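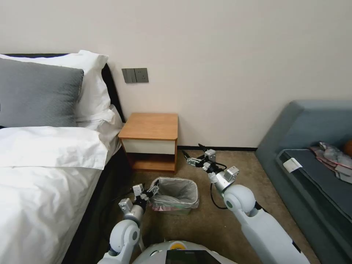
Handout 4: keeping a two-armed room machine in working order. The course leaflet says these machines "look after themselves between visits", and I would like you to forget that sentence before you touch one. Most of this session is about the grippers and the cable at the wrist, which is where our unit at the Dirneck training flat has cost us the most time. Changing the bag in a small bin sounds like the easiest job in a bedroom. For a gripper it is a thin, slippery sheet folded over a rim, with very little to get hold of, and the left gripper has to come in at the edge with its fingers angled towards the inside of the bag. Look also at the black cable hanging in a loose curve from the right wrist. We will come back to that loop, and I will ask you to have an opinion on it.

Notes by Rizwan Rathnayake. Corrected November 6, 2022. The earlier version had the wrist checks in the wrong order, as Siham Masri pointed out in front of the whole group.

1. What we are looking after

Two arms, two grippers, one body, one screen. Each gripper is a set of metal links driven by small boxy housings. We call the housings "the boxes" in this course. The maker's manual, which runs to 3109 numbered paragraphs, calls them by four different names depending on the chapter. I have stopped trying to work out whether the names mean different things.

You are not expected to open a box. If one is faulty it comes off whole and goes in the tray marked Nassar, who hold our repair contract. Write the running hours on the label. The last one went back without them and we waited until August for an answer that said, in full, "hours?".

2. Before power

Do these with the arms at rest and the supply off at the wall. Off at the screen does not count.

Move each finger through its travel by hand. You are feeling for a gritty patch or a finger that lags behind its neighbour. Carpet fibre gets into the links, and low pile is no protection, whatever the sales sheet says.

Wipe the fingertips with a dry cloth. A greasy tip will slide on a bin bag all afternoon and the log will blame the camera.

Check the links for play. A little side-to-side movement is normal. If you can hear it, write it down.

Follow the wrist cable with your fingers from one end to the other. Feel for flat spots and nicks. Don't pull.

Read the log from the last session. Read the entries themselves. The coloured summary on the screen is green far too often for my liking.

3. The wrist loop

The cable needs slack or the wrist can't turn. Too little and the plug takes the strain. Too much and the loop finds the nearest drawer handle, sofa arm or bin. The manual gives 80 millimetres of free drop with the wrist level, measured from the underside of the wrist to the lowest point of the loop. I have never found out where that figure comes from. Nabil Tannous asked Dumemura, who supplied the unit, and was sent the same page of the manual back.

My own view is that a fixed drop is a poor rule, as the loop changes shape every time the wrist rolls. Set it to the manual's figure, then turn the wrist by hand to both ends of its roll and watch. The loop should not go tight at either end and should not swing below the fingertips. If it does either, adjust it and write in the book what you did. Cable ties are allowed on the arm side only. Tape is not allowed anywhere. We spent a morning cleaning glue off a joint ring and I don't intend to spend another.

4. Setting the start position for the bin job

Put the bin on open floor, clear of the nightstand and the sofa, with room for both elbows. Students like to push it up against furniture to stop it moving. This makes the arm come in too steep and the box at the base of the gripper hits the rim before the fingers reach the bag.

Fold the bag evenly over the rim. An uneven fold will teach you nothing about the gripper, only about your folding.

The second arm waits clear of the bin, raised off the floor. Its wait position is stored under its own name, so check that name before you press anything. There are two stored positions that differ by one letter and one of them is for the bed job.

Run the approach at slow speed with your hand on the stop. Stand to the side. Do one approach without closing the fingers, then one with.

5. What the numbers are worth

You will be told that this job was tested 1149 times before the unit was delivered. Ask what was counted. Georges Zoubi went through the test sheets with a group at Prorarholm and could not find a definition of a successful run on any of them. Did lifting one side of the bag count? Did tipping the bin over and still holding the bag count? The sheets don't say. I'm not accusing anyone of anything — I would just rather you kept your own tally, with your own definition written at the top of the page.

Ours is: bag clear of the bin, both arms still powered, bin upright. Hard to argue with, and lower than the supplier's figure so far.

6. When it goes wrong

Fingers close on nothing. Check the bin position first, then the fingertips, then the stored position. Recalibrating comes last. It takes most of an hour and it hides whatever the real fault was.

Bag tears. Look for a burr on the inside of the links. Run a scrap of bag along each finger and see where it snags.

Arm stops halfway with no message. Usually the wrist plug. Power off at the wall, reseat it, look at the loop again.

Arm stops halfway with a message. Copy the message word for word, with the number. "It said something about torque" is no use to Nassar or to me.

One gripper slower than the other. Swap nothing yet. Repeat the finger check from section 2 and compare left with right. Sawsan Aoun found a hair wound round a link this way after the supplier had already quoted for a new gripper.

7. Service interval

The manual asks for a full gripper service at 200 running hours. I think that is too long for a unit on carpet and too short for one that mostly stands still, but we keep to it because the contract does. Between services, do the section 2 checks every session and sign for them. A signature with no notes beside it will be treated as a check not done.

For next time: bring the log from your own session and one entry in it you don't believe. Read the chapter on joint rings, skipping the part on colours. Gloves are in the second drawer, and please put them back in pairs.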